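Home Reviews Shelf Photos About Contact

Jikport put up preorders for the second Sukholm wave on August 30, 2022, and I was at work when it happened. By the time I got to the page, the harbor guard was gone. The other figures were still there, so I ordered the diver and the lamp keeper.

The run is 4,000 of each figure, same as last time. Price is up to $69, which hurts, but the diver comes with two heads and a second pair of hands. The first wave had neither. Shipping is supposed to start in January.

I still want the guard. Figueroa usually gets a small store allotment, so I put my name on their list. I'm number 553. I'm not paying resale.

My first wave figures have held up fine except for loose ankles on the captain. A little floor polish in the joint fixed that.

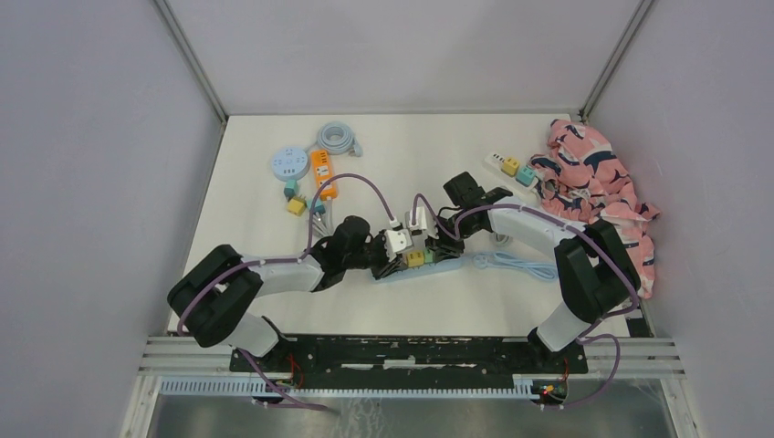

Albertina Serrano wrote that Imine still had the guard as of last night, with a limit of one per customer.

Comments (2)

Marsh_T: Got one from Imine, thanks for the tip. Shipping was steep.

plasticpete: Does the lamp keeper's coat come off? The listing doesn't say.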